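7 August 2025
Posted by Océane Arsenault

Our two-arm policy, trained on 400 flower-sorting demos, stalls when stems cross. More data or a different action chunk length?

Visser
More data.

Berkero
Check chunk length first. We ran 146 trials and shorter chunks recovered from bad grasps more often - smoothness suffered. Past 1,000 demos the gap closed.

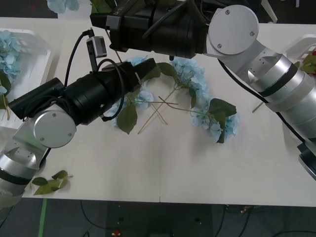

Should both arms share one policy?
Share it if they work over the same area. Separate policies need a collision check at every step.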